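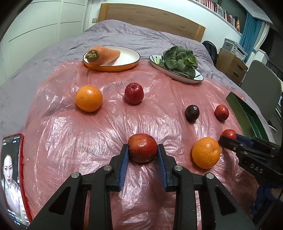

Lonidness Newcomer Notes

Welcome, and thank you for stopping by! Lonidness is a collection of short notes written by people who moved abroad, mostly to smaller cities, and who wanted to put down the everyday things that puzzled, annoyed or delighted them in their first year. There are almost 300 notes so far, and each one is a plain text file you can open with anything.

What is in a note

Every note starts with a few lines giving the country, the size of the town, how long the writer had lived there and a topic. After that it's just the writer talking. The topics we use are renting, banking, buses, shopping, doctors, neighbors, paperwork and "other" (which is much bigger than it should be - sorry, we keep meaning to split it). Most notes run to 150 words or so, though a couple of people got going on the subject of gas bottle deliveries and we didn't have the heart to trim them.

Folders

notes - the notes themselves, sorted by country
topics.txt - the topic list, with a line on what belongs where
tzavaras - the older notes from the Tzavaras newsletter, kept in their original order
raven - a small script that searches the notes by word or topic

To run Raven, go into its folder and type: python raven.py landlord

It will list the matching notes, 5 at a time. Press Enter for more.

Please keep in mind

These are personal opinions and they go stale. Visa rules and bank fees especially may have changed, so check with the office in question before you stand in line all morning. Street names and landlords' names were taken out by hand, and if you spot one we missed, do write. Nearly all the writers are retired and came from North America, so families with school-age children won't find much yet.

Version 2 came out in March and fixed the mixed-up accents in the Spanish and Portuguese place names.

Reuse

You're free to copy and share the notes as long as you mention Lonidness. The files are hosted by Kavunano.

Kept up by Kalliopi Stamatopoulos. New notes are very welcome, grumpy ones included!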